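Two-arm assembly kit for tube-and-rod stands: worth the price for a small shop?

Posted in Small Automation > Kits and Services

We assemble display stands: a flat white base, a white upright pole and a few loose rods. I'm looking at the Staleck two-arm kit, which Yook sells with an optional setup service. Pole work on the kit looks like this:

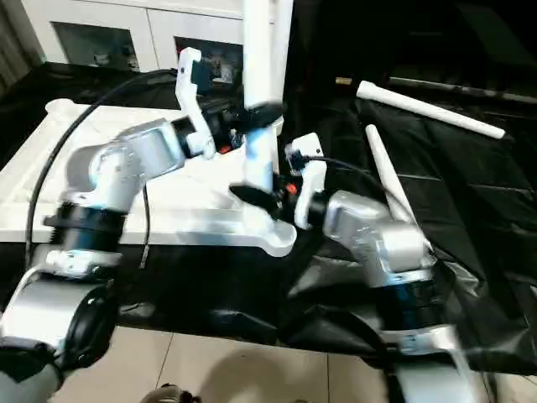
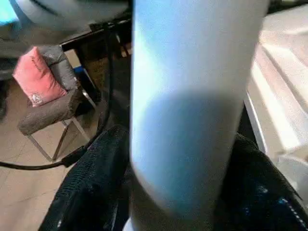 Arnotwood, February

Our current method is one person holding the pole upright while a second person fits the next part. It isn't hard work but it ties up two people, and the batches are short. A normal run is 136 stands, then a changeover to a different pole length. Over a year we make enough of them that I can justify the kit if it holds the pole reliably and doesn't need reprogramming at every changeover.

What I want to know from people who own one:

1. Does the standard finger hold a smooth round tube without turning it? Our poles are painted and the colour marks easily.
2. Is the setup service worth paying for, or can a competent technician do it from the manual?
3. How much slop in the base position will it put up with? We don't have a proper fixture and would prefer not to build one.

I've read the data sheet. It gives a payload figure and a repeatability figure and says nothing useful about tubes.

bench_and_bracket

From tallowline

We've had the kit for two seasons, on curtain rail instead of stands, but the handling problem is the same.

Grip first. Flat fingers on a round tube give you two lines of contact, one each side. That resists sideways movement well enough and resists twisting poorly. If your joint is a push fit you'll be fine. If it's threaded, the tube will turn in the fingers before the thread is tight, and that's when the paint gets marked. Staleck sells a textured pad set as an extra. It helped with twisting on our rail. It also picks up grit, so wipe the pads at the start of each shift and put it on the checklist. We change ours every 1,000 cycles. The manual allows longer, but our finish rejects went up when we left them.

A shaped finger with a shallow vee is better again if all your poles are the same diameter. We had ours cut locally. Keep the weight down or you'll have to redo the payload setting.

Grip force is adjustable from the pendant. Start low, and test on scrap tube with your own paint on it. Bare tube will tell you nothing about marking.

Changeover is reasonable. Pole length is a variable in the supplied program, so a new length is one number and a dry run at reduced speed. Allow 30 minutes the first few times. Ours is well under that now, most of it spent moving stock.

On slop: less than you'd like. The wrist camera will find a tube that has shifted a little, but it won't rescue a base that has slid or rotated. Anything soft or loose under the base makes this worse. Two dowels and a stop block are enough of a fixture, and they'll cost you an afternoon. I'd do it before the kit arrives.

Also watch the cables on the outside of the arms. With both arms working close to one upright, a loop of cable can catch on the pole during the retract move. Tie it back and run the full range of motion by hand before you turn the speed up.

From Drorkdale Fittings

Setup service: we paid for it and I'd say half of it was useful. The calibration between the two arms was done properly and I would not have got it right from the manual, as that chapter describes an older controller. The second half was operator training, and it was the same material as the free videos. Ask Yook to quote calibration on its own. They will if you ask, but it isn't on the order form.

The report they leave behind has error code 284 listed as "see supplier". It means the two arms disagree about where the shared workpiece is. Release one gripper, re-home that arm, grip again. If it comes back more than once in a shift, the calibration has drifted and you need to repeat it.

Spare fingers took longer to arrive than the kit did. Order a set up front.

From quarterturn

depends on your volumes. we looked at it and bought a pole clamp with a foot pedal for a fraction of the money, one person does the lot now. no idea about the paint question, ours are galvanised

From bench_and_bracket

Thanks. The joint is a push fit on the short poles and threaded on the long ones, so I'll ask for the pad set to be included and run both types in the trial. I hadn't considered calibration as a separate item and have written to Yook for a price. The pedal clamp is a fair point and I'll cost it alongside. The fixture will be made either way.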